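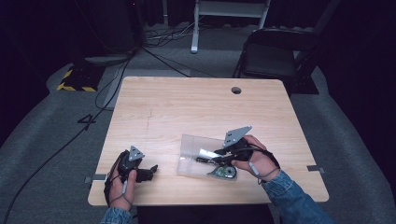 Abb. 4: Aufnahme mit zwei Handgreifern, der rechte über dem durchsichtigen Behälter

4.2 Demonstrationen mit Plurik aufnehmen

Jetzt kommt der schönste Teil der Einrichtung! Mit den Handgreifern zeigen Sie eine Aufgabe einfach selbst vor, und aus Ihren Bewegungen lernt später die Steuerung der beiden Arme. In unserer Studie am Standort Sarkau genügten 49 gute Durchgänge, damit das Modell eine neue Behälterform sicher anfuhr – das hat uns selbst überrascht.

1. Ziehen Sie beide Handgreifer an und schließen Sie die Riemen. Das Kabel läuft über den Handrücken und darf beim Beugen des Handgelenks nicht spannen.

2. Öffnen und schließen Sie die Backen zweimal vollständig. Plurik übernimmt dabei die Endlagen.

3. Legen Sie den Behälter und die Teile auf den Tisch. Wechseln Sie die Lage von Durchgang zu Durchgang, auch auf die Seite gekippt. Gerade diese Vielfalt bringt dem Modell enorm viel!

4. Halten Sie beide Greifer zwei Sekunden still und starten Sie dann die Aufnahme.

5. Führen Sie die Aufgabe in ruhigem Tempo aus. Eine Hand, die gerade nichts zu tun hat, bleibt mit geöffneten Backen über dem Tisch.

6. Beenden Sie die Aufnahme und vergeben Sie eine Note von 1 bis 3. Durchgänge mit Note 3 fließen nicht ins Training ein.

Hinweis: Ein Satz umfasst 12 Durchgänge. Danach bitte Pause machen und Schritt 2 wiederholen. Kedir Nigatu hat für die Auswertung 400 Durchgänge verglichen: Nach einer Pause werden die Bahnen sichtbar glatter.

Hinweis: Durchsichtige Behälter sind für die Tiefenschätzung schwierig. Nehmen Sie hier lieber einen Satz mehr auf.

Vorsicht: Kabel am Boden sind Stolperstellen. Gehen Sie mit angelegten Greifern nicht um den Tisch herum.

Vorsicht: Finger nie zwischen die Backen halten, auch nicht zum Nachrücken eines Teils.

Weiter mit 4.3, Durchgänge sichten und schneiden.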